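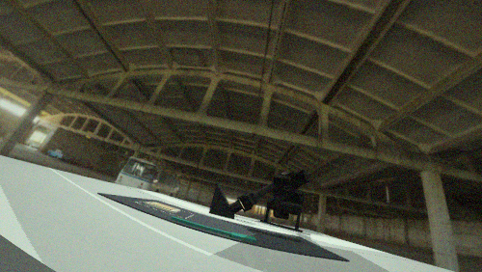
2 min read

Joddale Simulation and Planning Group
Minutes of the meeting held 24th September

Present: the planning, perception and tooling people from Joddale, with two from Clendby on the line. Apologies were received from Brasport, who are moving offices and have our sympathy.

Minutes of the July meeting were taken as read, after a friendly discussion over the spelling of "parametrise".

1. Hall scene
The group spent a good while on the simulated hall, with the arm over the dark mat and the black pyramid beside the gripper. Everyone was very pleased with the vaulted roof. Perception noted that the arm, the pyramid and the mat are all dark, and asked for a paler pyramid as a second variant – the label on the mat is also too blurred to read in the render. Tooling will look at the texture settings. It was agreed to leave the bus and the small blue vehicle at the back where they are.

2. Matei planner
The overnight batch ran 1,622 approaches, of which 222 ended in a planning timeout. Most of those came from start poses with the elbow low, and the planning team would like to try a longer time limit before touching the cost weights. Clendby kindly offered their collision-checking branch for comparison. Agreed to rerun about 500 of the low-elbow starts with both.

3. Logging
Joint states and rendered views still drift apart on long runs. A fix is in review and more eyes would be very welcome.

4. Other business
Thanks to Clendby for the new replay viewer, which has made everybody's mornings easier.

Next meeting to be set once Brasport have their desks.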